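**Robotic disassembly of desktop computers: working practice** covers the rules, written and unwritten, that shops follow when a robot arm does part or all of the job of taking a desktop computer apart. It sits between two older fields, electrical waste handling and robot cell safety, and borrows from both. There's no single standard for it. Most sites run on a house document, commonly a copy of somebody else's with the name changed.

This article deals with towers and small desktops. Laptops, servers and screens have their own problems (glue, weight, backlights) and are left out.

## Background

Early cells did one thing. Usually screws. A person opened the case, put it in a jig, the arm took out whatever it had been taught to take out, the person did the rest. Rules were simple because the arm was fenced off and the case was always the same model.

Mixed intake changed that. Once the cases arriving on a pallet were different makes and years, fixed programs stopped being much use and sites moved to grippers with cameras at the wrist. The Pranen practice notes, first passed around as a stapled handout, were written for this kind of work. They ran to 43 rules. Later versions have more, and the numbering no longer matches, so a rule quoted by number should always carry the version with it. People forget this.

Junpei Sugawara edited the second version and is generally credited with splitting the rules into three groups - before the case is opened, while the arm is inside, and after the part leaves the case. The split has been kept by nearly everyone since, including the Farahani sheets, which disagree with Pranen on most other things.

## Scope and terms

- **Case** - the enclosure with everything in it. Not the empty shell.
- **Reach-in** - any movement where part of the gripper passes the plane of the open side.
- **Soft obstacle** - cables, ribbons, ties, loose tabs. Anything that moves when pushed.
- **Hard obstacle** - drive cage, power supply, heat sink, case wall.
- **Release** - a latch, lever, handle or clip meant to be worked by hand.
- **Hold** - the arm stops and keeps its position. Different from a stop, where drive power is cut.

"Soft obstacle" is the term that gets argued over. Pranen counts a cable bundle as soft no matter how thick. Farahani treats a tight bundle as hard, on the grounds that it pulls on whatever it's plugged into. In practise most operators use the Farahani reading even at sites that signed up to Pranen.

## Before opening

Mains lead out first. Then the power button is held down for a few seconds with the lead out, and the case is tagged. Pranen asks for a wait of 90 seconds between tagging and the first reach-in. Farahani asks for 300, and does not allow it to be shortened for machines that came in cold off a pallet. The longer figure is a nuisance on a busy line and sites get around it by tagging a row of cases at once.

The power supply is never opened in the cell. Both documents agree. It comes out whole or stays in.

The side panel is taken off by a person under most house rules. Panels catch, spring and have sharp returns on the inner edge, and the time saved by having an arm do it has been poor. Once off, the panel may be left alongside the case if it is out of the arm's path, otherwise it goes on the rack. The Winen house rules insist on the rack every time. A bit strict but it does end the argument.

Other checks at this stage:

1. Case fixed to the bench or jig, doesn't rock when pushed.
2. Tag facing out, readable.
3. Loose screws and bits tipped out or vacuumed.
4. Wrist camera clean. Wipe, don't blow.
5. Fingers checked for damage and for loose screws at the joints.

## Inside the case

Reach-in is the part with the most rules and the most injuries to hardware. Few injuries to people, since the same documents keep hands out of the case whenever the arm is live.

The general order is soft obstacles, then releases, then the part. Cables in the path are moved or unplugged before any release is touched. An arm that goes for the drive first, with a bundle hanging across its path, will sooner or later drag the bundle along and take a header off the board. A crowded interior of the ordinary sort has a thick black bundle running diagonally across the middle of the view and the coloured power wires looped and tied off to one side, with the drive cage below them.

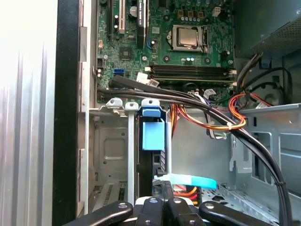

### Cables

Cable ties are left on if the bundle can be moved as one. Cutting a tie inside the case turns one soft obstacle into a dozen. If it has to be cut, a person cuts it, with the arm in stop (not hold), and the offcut is picked up there and then.

Ribbons are gripped at the plug. Never by the wires. Same goes for flat data leads. If the plug can't be reached with two fingers the arm should back out and ask for help - "ask" meaning a raised flag on the cell light, amber at most sites.

### Releases

Coloured plastic usually marks something meant to be moved by hand. Not a rule, only a habit of the makers, and the documents warn against building it into a program. Blue on a drive handle may be a release. Blue on a board may be just a port. Farahani has a whole page on this, written after a cell at Idau spent a shift pulling at data ports. Boards were scrap anyway but the fingers weren't.

Old plastic is brittle. Force on a release is stepped up slowly, with a hold between steps, and after the third try the job goes to a person. Pranen gives no force figure at all and says to set it per gripper. This has been criticised as dodging the question, it's also probably right.

### Drives

Handled as data, not as scrap. A drive is logged at the moment it leaves the cage, and the log entry has to carry the case tag. It goes into a lined tray, label up, one layer deep. Dropped drives are still logged. A drive that won't release stays in the cage and the whole case is moved to the locked area, tag marked.

Caddies, rails and handles come off later, at the bench. Not in the cell.

### Board, processor and memory

The board usually stays until last. Memory comes out with both end clips open, pulled straight. Few grippers do this well and many house rules just give it to people.

Processor retention levers are hooked under tension and can flick. Person only, eyes covered, under Pranen. Farahani allows the arm if the fingers have been tested on that socket type.

Coin cells are removed before the board goes anywhere near the metals bin. Both documents, no exceptions. The cell goes in a separate tub with the terminals taped. A missed coin cell is the most commonly recorded fault at handover, and the Winen rules put a second check on it, done by whoever is receiving the boards.

## After removal

Each part goes to its own tray before the next reach-in begins. No parking things on the case floor or on top of the cage. The empty spot is looked at again through the wrist camera and a still is kept with the tag number; how long for depends on the site.

Fingers are wiped at every tenth case or so. Dust builds up in the joints and makes grip readings drift, wich shows up first as dropped screws.

## People near the cell

- One person owns the cell per shift and holds the key.
- Hands in the case means arm in stop. Hold isn't enough.
- No reaching over the fingers to free a snagged wire.
- Sleeves and lanyards tucked or off.
- Anyone may press stop, for any reason, and doesn't have to write it up themselves.

The last line is from Sugawara's version. It was taken out once, to save paper, and put back after complaints.

Training differs. Winen wants new operators to strip cases by hand before they touch the arm, the reasoning being you can't judge a bad pull on a screen if you've never felt one. Other sites start people on the screen straight away.

## Records

Minimum record per case: tag, time of first reach-in, parts out, parts left in, flags raised, name of operator. A trial at Idau in November kept fuller notes on 162 cases, including every hold, and found that snagged wiring accounted for more holds than all the releases put together. The trial was small and used one type of gripper. It's quoted a lot anyway.

## Criticism

The main complaint is that the documents were written for recycling, where a cracked board doesn't matter much, and are now used for repair and resale, where it does. Static is barely mentioned in Pranen. Farahani covers wrist straps for people and says nothing on grounding the gripper. Some repair sites have added their own pages for this but haven't shared them.

A second complaint is about waiting times, see above. A third is that no one checks. Sites declare that they follow one document or the other, and there's no audit behind it.

## See also

- Electrical waste sorting
- Robot cell guarding
- Data-bearing device handling
- Electrostatic discharge control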